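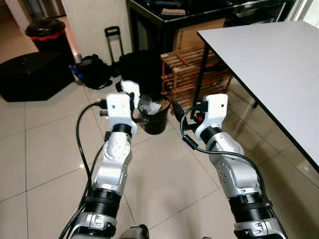

Emiliano Arriaga trouve qu'un seau noir, ça fait tout de suite chantier, et qu'on devrait le vendre en blanc. Il l'a écrit deux fois dans les avis, la seconde en majuscules. Nous avons essayé le blanc pendant un hiver : au bout de 7 semaines il était gris, et pas d'un gris choisi. Le petit seau Fadent reste donc noir.

Petit seau Fadent, noir
Réf. 1862-N
Disponible – expédié depuis l'entrepôt de Gorkthorpe

C'est un seau. Il se pose par terre, il reçoit ce qu'on y jette, et sa carrière s'arrête là. On le met à côté d'une table, d'un bureau, d'une machine à coudre, partout où s'accumulent les étiquettes, les bouts de fil et les tickets qu'on croyait devoir garder. Sa petite taille est voulue : un grand seau se vide une fois par mois, avec les conséquences que l'on sait.

Côté sac, prenez du plastique blanc tout simple, le plus fin du rayon. Il sera trop grand. Ils le sont tous. Rabattez ce qui dépasse ou laissez-le froissé à l'intérieur, le seau s'en moque. Les clients soigneux font un nœud sur le côté ; Troels Arnardóttir, à l'atelier, glisse trois sacs l'un dans l'autre et retire celui du dessus quand il est plein. Ça marche très bien jusqu'au jour où l'on retire les trois.

Sur carrelage
Les grands carreaux beiges sont ce qui se nettoie le mieux et ce qui pardonne le moins. Le fond du seau est lisse, sans patins. Soulevez-le pour le déplacer, surtout s'il y a du sable dessous. Nous vendions autrefois un jeu de patins adhésifs, la plupart finissaient collés au carreau.

Avec quoi le ranger
Sous une table à pieds fins, il passe sans se cogner et l'aspirateur aussi. Il voisine bien avec un petit meuble bas à lattes de bois, genre étagère à chaussures, à condition de ne pas le percher dessus : on vise moins bien qu'on ne le croit. Notre rack Plorkov existe en teinte claire, voir la page correspondante.

Entretien
Eau tiède, savon, un chiffon. Pas de cendres chaudes. Deux retours en mai pour ce motif, aucun remboursé.

Livraison et retours
Vendu à l'unité, sans sac et sans couvercle. Les seaux voyagent emboîtés par 78 dans les cartons Egilsson, d'où parfois une fine rayure sur la paroi intérieure, que le premier sac fera oublier. Pour les commandes de plus de 200 pièces, écrivez-nous avant 16 h, et dites-nous ce que vous comptez en faire – simple curiosité.

Anse de rechange : rupture de stock.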